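Learning to wash wool by hand

13 Jun 2021

I bought a second-hand jumper in November and shrank it within a week. It was 100 per cent wool, pale grey, and it came out of the machine fit for a small child. I've been washing my woollens by hand ever since, and after a few months of it I have settled on a way that works for me.

Most of what I know came from Toshiko Nagano, who taught an evening class at the hall in Fikstead. She had been knitting for most of her life and had firm views on soap. Use very little, she said, and stop when the water feels slippery. I had been using far too much and then rinsing four or five times to get it out.
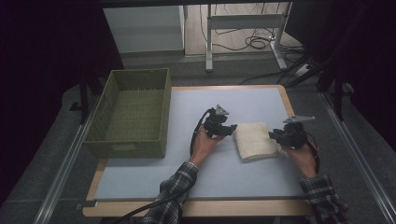 The water should be cool. I fill the sink, put the jumper in, press it down and leave it for ten minutes. I don't rub or wring. Then I let the water out, press the jumper against the side of the sink and rinse it twice at the same temperature. The shock of going from warm to cold was what ruined a cardigan I had from my aunt.

Drying took me longer to get right. Hanging wet wool on a line pulls the shoulders out of shape, and a radiator makes it stiff.
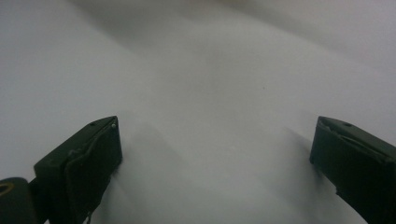 Haruna Ichikawa, who sat next to me at the class, rolls hers up in a towel and kneels on it. I tried this and it gets out far more water than pressing by hand. You then open the roll and lay the jumper flat, sleeves straight, on something clean and pale so that no dye comes off on it. White cloth with a slight wrinkle or a soft fold in it, like the white in the photo, is fine for thick jumpers, but for fine knits I smooth it first - a crease can leave a line across the front.

Mine take 2 days in the back bedroom with the window open, and longer when it rains. I turn them over once, on the first evening.

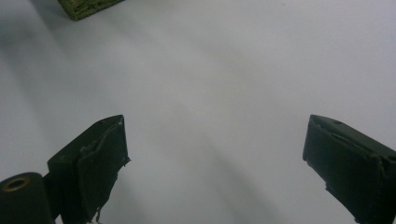 Moths are the other problem. I lost a scarf to them last year and now everything gets washed before it goes away for the summer. Cedar balls smell nice but I still found a moth in the drawer. Cotton bags with a proper zip have done better so far.

I have three jumpers left to do this week, and the brown one needs its cuff mending first.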